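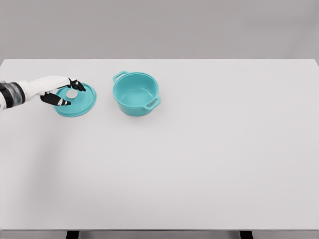 Figure 2. Simulated arm and hand reaching towards a round teal pot lid on a white tabletop.

4.2 Disclosure of relationship status among paired accounts

We coded 389 posts from 22 couples who run a joint fashion account, all collected in April. Posts were sorted by whether the partner was named, shown or left out. Naming was most common in captions on travel and engagement, and least common in paid posts. Bogale's scale of perceived closeness was then given to 30 followers per account. Scores rose with naming but did not differ between shown and left out. Two couples separated during collection; their posts were kept, as removing them did not change the order of the means. Inter-coder agreement is reported in Section 4.3.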